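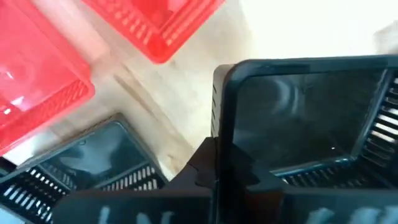
Attachment 1: baskets, red and black

Ticket 3953
Product: Ivlow catalog sync, running against a Lucero storefront
Subject: Color variants merge after every overnight sync
Opened by: Merbridge Housewares
Status: Open (was: Solved, reopened by customer)

Original report

Since the February update, the overnight sync has been collapsing color variants into one listing. We sell plastic storage baskets, among other things. In our own catalog file each color has its own SKU and its own price. After the sync runs, the storefront shows one basket, one price, and whatever color happened to be first in the file. Customers order red and the packing slip says black.

The file is fine. I know that's what everyone says, so I've attached it.

Support reply 1

Thank you for contacting Ivlow. Variant merging is usually caused by a caching issue. Please clear your browser cache, sign out, sign back in and let us know whether the listings look correct.

Customer reply

I cleared it and nothing changed. I didn't expect it to, given that the wrong color is also printed on the packing slips, and those don't come out of my browser. I also looked at the storefront from a phone that had never been on the site before. Same single listing.

Support reply 2

We have rebuilt your search index, which took 22 minutes. Please check your catalog now. We are marking this ticket as Solved.

Customer reply (reopens ticket)

It looked right for the rest of Monday. Then the overnight job ran and by morning the colors were merged again. A rebuild seems to put things back the way they were before the sync, and then the sync breaks them. Please don't close this again on the strength of one good afternoon.

What we tried at our end

1. Turned off the discount plugin. A forum post blamed it. Left it off overnight, variants still merged. Turned it back on.

2. Renamed the color column from "Colour" to "Color". The help page says either spelling works. I'm not convinced the help page has been read by anyone since it was written, but in this case the spelling made no difference.

3. Removed trailing spaces from the SKU column. There were a few. Cleaned up, uploaded again, merged again.

4. Cut the file down to a handful of basket rows and synced only those. They merged too, so I doubt it's the size of the catalog, as was suggested on the phone. The full file is only 186 rows anyway.

5. Changed the parent code. Our supplier, Trirberg, gives every color in a range the same parent code, and we pass it straight through. I gave the orange baskets a parent code of their own and left the red ones alone. After the overnight run orange had its own listing with the right price. Red was still lumped in with black.
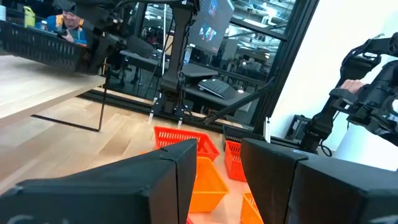 6. Put the old parent code back on orange. It merged again the next morning. I ran this one twice to be sure - same result both times.

Support reply 3

Thank you for the detailed steps. Our engineers believe the update changed how parent codes are handled when the "Group by parent" option is blank. Please set it explicitly to "No" under Sync, Advanced. A fix will be included in an upcoming release.

Customer reply

Set to "No" as asked. Colors stayed separate after last night's run, with the original parent codes in place. That's one night, and I've been here before, so I'd like the ticket left open until the weekend orders have gone through.

Two questions in the meantime:

Does the option survive an update, or will it go blank again?

Which release is "upcoming"? The release notes for the last one said "minor improvements", and I'd like to know where this change was supposed to be listed.

Support reply 4

We have passed both questions to the product team. Ticket stays open, next check Monday.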